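Salley Luggage Lending Project
Progress report to the Bellamy Fund
Prepared by Selvaraj Sarkar, project coordinator
19 March 2021

Dear Mr. Haworth,

I am sending you the second report on our work. The first one was mostly about finding the storage room and I will not repeat it. In this period we could finally start with the suitcases themselves, and most of the news is good. Two points are behind the plan and I explain them below.

As you remember, the purpose is to lend good suitcases to families who must move on short notice and who have only bags or boxes for their things. We wanted to have 300 pieces ready for lending by June. At this moment 100 are checked, cleaned and put on the shelves. This is less than I hoped. The donations came in time, but the checking takes longer than we wrote in the proposal.

Each suitcase is now checked in the same order. First the shell or the fabric, then the corners, then the zipper all the way around, then the wheels, the handles and the lining. Dennis Bloxham wrote this order down on one page and it hangs by the work table. Before, every person started at a different place and some things were checked twice and other things not at all. With soft suitcases the most frequent problem is the lining. With hard suitcases it is the zipper, and after that the wheels.

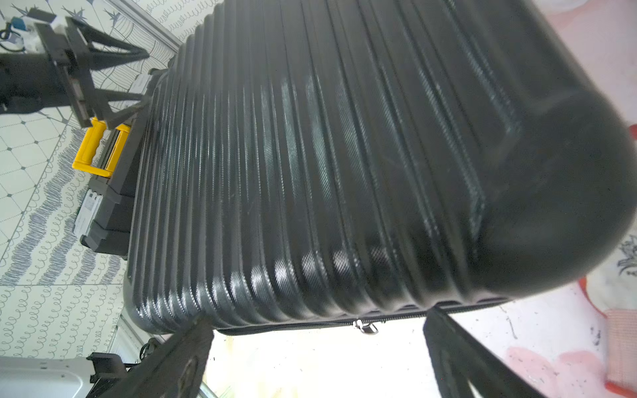 We also learned that scratches are not a reason to refuse a suitcase. In the beginning we put aside too many hard-shell cases only for their look. Damilola Tijani went through this pile again and returned most of them to the shelves. A family needs a case that closes and rolls. Cracks are a different matter — a cracked corner will open more on the first trip, so these we still refuse.

Repairs. We refused 19 suitcases completely and kept their wheels and zipper pulls for spare parts. This was the idea of Chun-hung Poon and it saves us money already. The supplier Clidura was late with the replacement wheels, and for this reason a part of the repair work is waiting. I was told that the delivery is on its way, but I do not have a date in writing.

Labels. The second delay is with the labels. We ordered them from Dusska and the first set did not stick well on ribbed shells. On flat fabric they were fine. We changed to a tag with a loop, which goes on the side handle and fits every model we have.

Money. From the amount for materials we have spent 700 dollars, mainly on wheels, cleaning products and the tags. The rent of the room is paid from the other line and there is no change. I do not ask for additional funds in this period. I only ask if we may move a small part of the transport money to repairs, as we drive less than we planned.

Next steps. Until June we will finish the checking, start lending with two partner offices, and write a short guide for the families on how to return a suitcase. Damilola will be responsible for the lending list. A draft of the guide is ready and I can send it to you if you wish to comment.

With kind regards,
Selvaraj Sarkar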